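Aligning head camera and gripper camera streams before training

Siton tools, part 3 of the pipeline guide
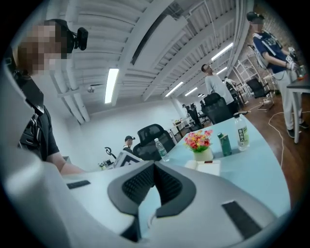 View from the gripper camera at a table with a flower pot, a green carton and two bottles.

This page covers the step between raw recordings and a training set: putting the head camera and the gripper camera on one clock and dropping the parts that can't be used. You need the Siton command line tools installed and one session folder copied to a local disk. Network drives work but the indexing step is slow on them.

1. Check the session folder

Each session should hold one video file per camera, one timestamp file per video and a file called session.cfg. Run:

siton check ./session

The tool prints the number of frames in each video and the number of lines in its timestamp file. The two must match. If the video is one frame short, the recorder was stopped during a write, and you can pass --trim-last. A bigger gap means the copy is incomplete. Copy the folder again before going on.

2. Find the clock offset

The cameras run on their own clocks. Siton estimates the offset from motion: it compares the optical flow in the head video with the flow in the gripper video and looks for the shift where they agree best.

siton offset ./session --window 2000

The window is in milliseconds. 2000 is the default and is enough for most sessions. If the recorders were started by hand, try a larger one.

Look at the score curve in offset.png. You want one clear peak. Two peaks of similar height usually come from a repeated motion, such as picking and placing at a steady pace. In that case choose another stretch of the session with --start and run it again.

3. Resample

siton resample ./session --rate 30

This writes a new index and leaves the videos alone. Frames with no partner in the other stream are marked and skipped by the loader. In our test session the gripper video had 2996 frames at this point.

4. Mask the gripper body

The housing and jaw show up at the bottom of every gripper image. Feature tracking will happily lock onto them and report that the camera is standing still, so mask them before you run pose estimation. Draw the mask once per gripper model:

siton mask ./session --edit

Follow the curved edge of the housing and leave a small margin. Include the jaw. Save the mask as gripper_mask.png next to session.cfg.

5. Estimate the camera path

siton pose ./session --mask gripper_mask.png

People walking or standing in the background can also pull the estimate off. Turn on --reject-moving if the room is busy. It takes longer, but the path is smoother.

6. Export

siton export ./session --out ./train

Frames with a low pose score are left out. Our test session kept 1652 frames at the default threshold and 1443 at the strict one. We train on the default.

Written by Rasha Khoury. Mask editor notes by Nabil Karam.

Next: Part 4 – Splitting sessions into episodes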